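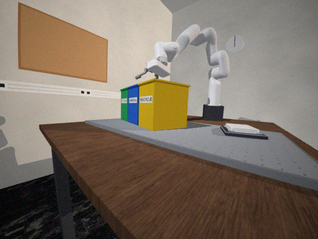

Page last changed: 07/02/2020

Moving averages and trading costs on a small coin exchange
Project report, Pavlović

1. What the project was about

The question was whether a simple moving average rule makes money on crypto pairs once the exchange fees are taken out. Many guides for new traders show the rule on a price chart and leave the fees out. I wanted to see how much difference they make.

The rule has two averages of the closing price, a short one and a long one. When the short one crosses above the long one, the program buys. When it crosses back below, the program sells everything and holds cash until the next signal. There is no short selling and no borrowed money.

2. Data

Prices came from Grureo, a small exchange that lets anyone download its old trades as text files. I used 2 pairs, Bitcoin against the dollar and Ethereum against the dollar. The files list every trade, so I first turned them into hourly and daily closing prices. Hours with no trades were given the price of the hour before. This happened mostly at night in the Ethereum file.

The download for December had a block of trades that appeared twice. I removed the second copy by comparing trade numbers. I did not find the same problem in other months, but I only checked for exact repeats.

3. The program

The test program is called Seder. It is written in Python and reads one price file at a time. It steps through the prices in order and can only see prices up to the current step. My first version used the closing price of an hour both to make the signal and to fill the order, which gave results that were too good. In the final version the order is filled at the next closing price.

Fees are a setting in the program. Every test was run once with no fee and once with the fee Grureo charges small accounts. The gap between the buying price and the selling price is not in the trade files, so it is left out. Real costs would be higher than the ones in this report.

The long average was set to 200 steps for all tests. The short average was set to 15 steps. I did not search for better values. With enough tries some pair of values will look good on old prices, and I did not have enough data to hold part of it back.

4. Results

On hourly prices with no fee, the rule finished ahead of simply holding for Ethereum and slightly behind for Bitcoin. With the fee added it finished behind for both. Most of the loss came in flat weeks, when the averages crossed back and forth and the program paid a fee each time.

On daily prices there were few trades, so the fee hardly mattered. The Ethereum result depended almost entirely on one long trade. Without it the rule would have lost money.

5. Problems

The starting point has a large effect. Moving the first day of the daily test forward changed the Bitcoin result from a gain to a small loss. The report for the Zarnirholm course asks for one main figure per test, but a range of start days would be more useful.

6. Still to do

Add an estimate of the price gap to Seder. Run the daily test from every possible start day. Clean up the code that reads the trade files, which is slow and uses too much memory on the Bitcoin file.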